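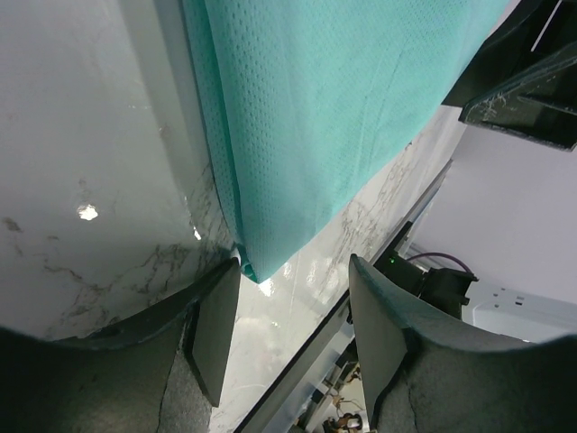 What is grasp-point estimation for cloth?

Grasp-point estimation for cloth is the software step that decides where on a piece of fabric a robot should close its fingers, and from which direction. It takes camera data as input and passes a position, an approach angle and a finger opening to the motion planner.

Overview

Grasp-point estimation is one part of the larger field of deformable object manipulation. Rigid parts such as boxes or bottles can be described by a fixed shape and a pose, which together have six values. Cloth cannot be described in this way. A towel can lie flat, hang from an edge, fold over itself or collapse into a heap, and each arrangement offers different places to hold it. Software for cloth handling therefore works from what is visible at the time of the grasp and makes limited use of a stored model of the object.

The subject is usually divided into four areas: perception, grasp selection, motion planning and control during contact. In many systems these are separate programs that exchange messages. In others a single trained model, often called a policy, takes in camera images and produces arm and finger motion directly. Both designs are in use, and some systems combine them.

Perception

Most systems use one or more fixed cameras together with a small camera on the wrist. The fixed cameras give a wide view of the work surface. The wrist camera gives a close view of the fabric in the last part of the approach, when the arm itself often blocks the fixed cameras.

The first task is segmentation, in which each pixel is marked as cloth or background. Strong color contrast makes this easier. In a close wrist view of a teal mesh cloth draped over a white marble countertop, for instance, hue alone separates most of the fabric from the stone. Color thresholds are less dependable when lighting changes, and they fail where the cloth and the surface are alike. Trained segmentation networks are now more common, although color methods remain in use for calibration and for checking labels.

The second task is the detection of features. The features of most interest are:

Corners, which allow a cloth to be unfolded or spread with few motions.
Outer edges, which can be followed by sliding the fingers along them.
Folds, which look like edges in a color image but contain two or more layers.
Wrinkles, which can be pinched when no corner or edge is within reach.

Telling a fold from an outer edge is a long-standing difficulty. Both appear as a straight or curved line where the fabric ends. A grasp on a fold lifts the middle of the cloth and leaves the corners hanging, which may be useful in one task and harmful in another. Systems attempt to separate the two by looking for hems, for small shadows under the upper layer, and for changes in surface texture. Where the evidence is weak, the cloth may be lifted a short distance and viewed again.

Effects of surface and fabric

Depth cameras give poor results on polished stone, glass and bare metal. Reflected light can produce holes in the depth image or false points below the true surface. Software commonly handles this by fitting a plane to the reliable points on the work surface and discarding readings that fall below it. The same problem appears in color images, where a bright highlight on a glossy counter may be labeled as a separate object. In the marble countertop view, a small glare spot lies on the stone to one side of the fabric, and blurry reflections show just below the cloth's lower tip, close to where a corner grasp would be planned.

Open or perforated fabrics raise a further difficulty. A depth sensor may read through the holes to the surface behind, so that a single layer returns two mixed distances. Smoothing the depth image reduces the effect but also rounds off corners. Some systems rely on color images for the outline of such fabrics and use depth only to set the height of the grasp.

Stone veining, wood grain and printed patterns can also be mistaken for creases. Training data gathered on a single plain table tends to produce models that perform badly on patterned surfaces, and for this reason data sets usually include several backgrounds.

Grasp selection

After features have been found, the software lists possible grasps and gives each a score. The score normally reflects the confidence of the detector, the distance to nearby obstacles, the reach of the arm and the value of the grasp to the next step of the task. The candidate with the highest score is passed on. If no candidate exceeds a set threshold, the system may move the camera, shift the cloth or stop and request help.

Corners that hang over an edge receive particular attention. With the fabric clear of the surface, one finger can pass on each side of it without scraping the counter. A hanging corner may also swing, roll inward or bunch, and a rolled tip offers more than one layer to the fingers. Selection software often prefers a point slightly above the tip for this reason, at a distance set by the width of the finger pads.

Flat fabric requires a different approach. The fingers must either pinch upward from above or slide beneath an edge. Pinching is simpler to plan but may pick up more layers than intended. Sliding needs accurate knowledge of surface height and some compliance in the arm.

Motion planning

The planner receives the chosen grasp and computes a path that brings the open fingers to it without collision. Work surfaces are generally stored as solid shapes with a safety margin. Counter edges are a frequent source of planning failure, as a margin that is too large blocks every path to a hanging corner, and one that is too small allows contact between the finger shell and the edge. Planners that can change the margin by region avoid some of these failures.

Cables, power strips and other equipment near the work area are often missing from the planner's model. They are thin, may move between sessions and are poorly captured by depth cameras. Common practice is to define keep-out zones by hand and to check them whenever the equipment is rearranged. The fingers themselves must also be masked out of wrist camera images. They occupy a large part of the lower view in many mounts and would otherwise be treated as obstacles.

Control during contact

Once the fingers are near the cloth, control passes from path following to a loop that uses current sensor readings. Visual servoing is the most widely used method. The controller compares the position of the target in the wrist image with the position it should have, and moves the arm to reduce the difference. The loop must run fast enough to follow a swinging corner.

Closing the fingers on thin fabric gives little change in motor effort, and a gripper may be unable to report whether it holds a single layer or nothing at all. Several checks are used to confirm a grasp. The controller may compare finger opening against the known thickness of the fabric, lift a short distance and look for cloth motion in the camera image, or read tactile sensors in the pads. Visual confirmation is the least costly of these and is present in most systems.

Recovery behavior is generally written as a state machine. A failed grasp returns the system to the perception step, with the failed point given a lower score for the next attempt. A limit on repeated attempts prevents the arm from working at the same spot without progress.

Data and training

Learned methods depend on recorded examples. Many are gathered by teleoperation, in which a person guides the arm while images, joint positions and finger openings are stored. Time alignment between these streams is important. A small delay in the image stream teaches the model to close the fingers early or late, and the fault can be hard to find afterward.

The Cutach cloth set is a small collection intended for comparison between methods. It contains 800 recorded grasps for training and 900 still images with hand-marked corners and edges. Grasps are labeled by outcome as single layer, multiple layer or missed. The set is divided by fabric and by surface, so that a method can be tested on combinations absent from its training portion.

Simulation is also used to produce training data. Cloth simulators model fabric as a mesh of points joined by springs or as a set of particles. Stretch and bending are represented fairly well, while friction between layers and the behavior of hems remain less accurate. Models trained only in simulation usually need a further period of training on real recordings.

Software tools

Niston is a labeling and playback tool for wrist camera recordings. It displays joint data beside the images and allows corners, edges and folds to be marked and carried forward from one image to the next. Gisteck is a planning library with region-based safety margins and support for keep-out zones. The Woldemariam format, used by both, stores image streams and joint data in one file with a shared clock. Version 2 of the format added a field for the finger mask, which earlier files kept separately.

Evaluation

Results are most often reported as the share of attempts that end in a correct single-layer grasp. This measure is sensitive to the starting arrangement of the cloth, and figures from different laboratories are difficult to compare unless the starting procedure is also given. Additional measures include the distance between the predicted and marked corner, the time from first image to completed grasp, and the number of attempts needed.

See also

Deformable object manipulation
Hand-eye calibration
Image segmentation
Tactile sensing
Teleoperation
Visual servoing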